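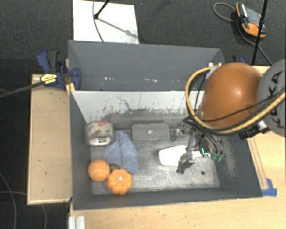
*Large dark gray bin with two sections. Scrapes and scuffs on the inner walls do not exclude a bin from the Second Shelf service.*

# Plevberg opens Second Shelf, a cleaning and exchange service for used storage bins

**GEVUTBY, Thursday, May 20, 2021** – Plevberg, the supplier of storage and workshop furniture, opens today its new service for used bins under the name Second Shelf. Workshops, schools and small warehouses can bring their large bins to the Plevberg building in Gevutby, where they are emptied, washed, checked and given back to the owner. Bins which the owner does not want any more can be exchanged for credit against other bins of the same size class.

The service accepts open bins in plastic and metal, with one or more compartments, of any brand. Bins do not need to be bought from Plevberg.

During a trial period which ended in April, 598 bins passed through the new washing room. Of these, 126 were exchanged and the others went back to their owners. The trial was made together with Restrepo, a company that repairs small household appliances and keeps its parts in open bins on work tables.

"When a bin stands on the same table for many years, people stop to see it," said Rigoberto Rengifo, who is responsible for Second Shelf at Plevberg. "They see only what is in it, and on the bottom there is a layer of things which no person has asked for since a long time. We wanted to make it easy to empty the bin one time, completely, and to begin again with a clean one."

## What is included

Each bin is treated in the same order.

1. The bin is received and gets a paper tag with the name of the owner and the number of compartments.
2. If there are still objects in the bin, they are moved to a tray with the same division. Objects from the rear compartment stay in the rear of the tray, and objects from the front stay in the front.
3. The walls and the bottom are brushed dry, and after this washed with warm water and a mild soap.
4. The bin is left to dry upside down until the next morning.
5. The rim, the corners and the dividing walls are checked by hand for cracks and sharp places.
6. The owner receives the bin back together with the tray, and decides what should return into the bin.

Plevberg does not throw away any object without the written agreement of the owner. This also goes for single screws, loose caps and pieces that look broken.

## Scratches are allowed

Many customers in the trial asked if a bin with marks can still be used. The answer of Plevberg is yes in most cases. Long scrapes on an inner wall come from objects being lifted out and dropped in, and they usually have no influence on the strength of the wall. A bottom which has become pale from wear is also accepted. Such marks become lighter with washing but they do not go away, and Plevberg does not paint over them.

A bin is refused only when:

- a wall or a corner is cracked through
- the bottom is bent so much that the bin does not stand flat on a table
- it has contained paint, oil or chemical products and the smell remains after washing
- the rim has sharp places that cannot be smoothed by hand

Refused bins are given back free of charge, or sent for recycling when the owner prefers this.

For bins where small objects slide and collect on one side, Plevberg offers the Imelel mat, a thin gray mat with a ribbed surface which is cut to the size of the compartment. It can be taken out for washing. The mat is optional and is not necessary for participating in the service. It is not recommended for compartments where objects with sharp points are kept.

## Experience from the trial

Restrepo sent its bins in small groups, so that the tables in the repair room were never without a place for parts. In the beginning the company wanted all bins back in one delivery. After the first week this was changed, because the sorting of the trays took more time than the washing.

The most useful change was a simple one. Before the trial, rear compartments at Restrepo were used for anything that did not have a place. Now the rear compartment is kept for objects that wait for a decision, and it is emptied on the last working day of each month. The front compartment contains only what is needed at that table.

"I was expecting that people would discuss with us about the soap and the price," said Mr. Rengifo. "In place of this they discussed about the rear compartment. One group in the repair room wanted it to be bigger, another group wanted to remove it. We left it as it was and gave it a label, and the label has stayed."

Plevberg also learned that the large bins should be carried by two persons when they are not completely empty. The receiving table in Gevutby has for this reason been moved closer to the door, and there is now a ramp from the parking area.

## Prices and exchange

Washing and checking costs 8 dollars for each bin. The price is the same for bins with one compartment and bins with several. The tray is lent without cost for two weeks.

For exchange, Plevberg has prepared a first stock of 200 cleaned bins, mostly in dark gray and blue. A customer who leaves an accepted bin receives credit for one bin of the same size class and pays only the washing price. If the customer chooses a larger bin, the difference is shown on the list at the receiving table. Credit can be used until the end of the year and cannot be paid out in cash.

Schools and training workshops can ask for collection of their bins. The collection is made on a fixed route and must be ordered at least five working days before. Bins for collection should be stacked only if they are empty.

## How to prepare a bin

Plevberg asks customers to follow a few simple points before they come:

- Take out batteries, glass and anything wet.
- Remove tape from the outside walls if it comes off easily. Old glue can stay.
- Keep labels which you need again in an envelope, and write your name on the envelope.
- Do not wash the bin yourself with strong cleaning products.
- If the objects must stay in a special order, make a small drawing of it and put the drawing on top.

It is possible to leave the bin with its contents inside. In this case the owner signs a short form at the receiving table, and the bin is emptied on a table which is used only for this bin until the work is finished.

## Opening and visits

The receiving table is open from Monday to Friday, in the morning for private customers and in the afternoon for companies. No appointment is needed for up to five bins. For larger numbers Plevberg asks for a call on the day before.

Journalists who wish to see the washing room and the exchange stock are welcome after agreement with Mr. Rengifo. Indoor shoes are available at the entrance.

## About Plevberg

Plevberg sells shelves, work tables and storage bins for workshops, schools and small warehouses. The company has its office, showroom and washing room in the same building in Gevutby. Second Shelf is its first service for products which are already in use.

**Press contact**
Rigoberto Rengifo
Second Shelf, Plevberg
Gevutby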